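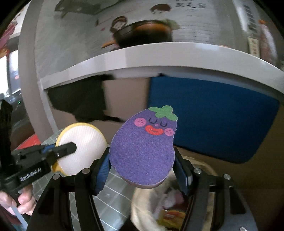

Eggplant-shaped sponge between the fingers of a hand-held gripper.

Durkura Lap Notes

Version 8

Contents

Durkura Lap Notes is a set of written coaching notes and matching timing records from a kart and junior formula school. Each entry pairs one lap by one student with the comment the instructor gave for it. The set is meant for work on feedback text: matching comments to laps, sorting comments by topic, and checking whether a comment agrees with the timing data.

The set holds 1000 laps from 37 students. Of these, 121 laps were run on a damp track and are marked as such in the surface field.

Tracks

Two layouts are used. Skusurier is the short one, with a long right-hander onto the pit straight. Erholm is faster and has the only real braking zone from top gear. Corner numbers restart at 1 for each layout, so always read corner together with track. Earlier versions used a single running number, and scripts written for those will return the wrong corner for Erholm.

Fields

lap_id - text, unique across the set
student_id - text, replaced with a random code
track - skusurier or erholm
surface - dry or damp
car - kart or formula
lap_time - seconds, three decimals
sector_1, sector_2, sector_3 - seconds, three decimals
corner - whole number, blank if the comment is about the whole lap
comment - text, as typed by the instructor
topic - braking, line, throttle, shifting, traffic or other

Karts have no gearbox, so shifting appears only with formula entries.

How the comments were made

Instructors typed comments on a tablet at the pit wall between runs. Spelling was left alone. Names of students and staff were replaced with the token NAME. Topic labels were added later by two readers working apart. Where they disagreed, a third reader picked the label.

Timing comes from the Zwane loop system at both tracks. Sector lines did not move during the period covered. Sector times should add up to lap_time within 0.002 seconds. Laps that failed this check were dropped.

Splits

Train, dev and test are split by student. No student appears in more than one split. Do not reshuffle by lap if you plan to report results, as comments to the same student repeat phrases a great deal.

Known problems

Comments on damp laps are shorter, and many say only "too early" or "wait". The corner field is blank for nearly all of them.

The label other is a mixed bag. It covers seating position, flags, pit entry speed and a few remarks about tires.

Fuel load was not recorded. Lap times from the start and end of a run should not be compared directly.

Changes

Version 8 - corner numbers split by track, duplicate laps from the July sessions removed
Version 7 - surface field added
Version 6 - sector times stored with three decimals instead of two

Use

Free for research and teaching. Do not try to work out who the students are. Report errors with the lap_id and the version number - reports without a version cannot be checked.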